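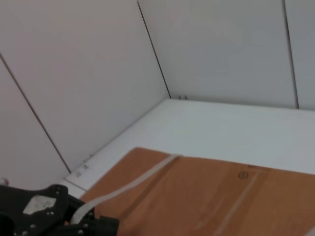
Gate Day is the biggest holiday of the year in the town of Kusberg. It marks the day, long ago, when the people of the town were allowed to leave their gates open at night. To understand why that mattered, you need to know a little about town walls. A wall on its own only blocks one side. When two walls meet, like the white ones in the photo, they make a corner, and when there are enough corners the wall can go all the way around. Kusberg's wall went all the way around. It was made of gray stone and it was 812 paces long.

Why did the town have a wall?

Many old towns had walls. They kept out armies and thieves, and they also helped the town collect money. Farmers who wanted to sell eggs, wool or grain at the market had to come in through a gate, and at the gate they paid a toll. A toll is a small fee for using a road, a bridge or a gate.

Kusberg belonged to the lords of Warkora, who lived in a castle up the river. The lords kept the toll money. They also kept the keys. Every evening at 7 o'clock a guard rang a bell and locked the gates, and they stayed locked until morning. If you were late coming back from the fields, you slept outside.

How did it change?

One autumn the river flooded. The water came up after dark, when the gates were already locked. Families who lived in the low houses by the river ran up the hill to the town, but the guards had orders not to open. In the end the bakers, who were awake to make the morning bread, took a cart beam and broke the North Gate from the inside. The families came in and were given places to sleep in the church.

The lords of Warkora were angry and asked the town to pay for the gate. The town refused. The argument went on for five years. Finally the lords signed a charter, a written promise with a wax seal on it. The charter said that the people of Kusberg would hold their own keys and could leave the gates open whenever they chose.
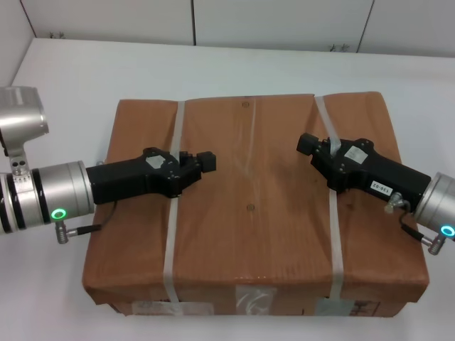 Food, Games and Gifts

Gate Day begins in the evening, when the old bell is rung again. This time the gates are pushed open, and children are the first ones through. They run up the hill from the river, the same way the flooded families came.

After the run, everyone eats. The most famous Gate Day food is key bread, a sweet roll with raisins, twisted into the shape of a key. Bakers give the first tray away free, in memory of the bakers who broke the gate.

People also leave parcels on their neighbors' doorsteps. You are not supposed to knock or write your name on it. Usually the parcel has something useful inside, such as socks, candles or jam.

Words to know

Charter: a written document that gives people certain rights.
Toll: a fee for passing through or over something.
Pace: one long step, used in the past for measuring.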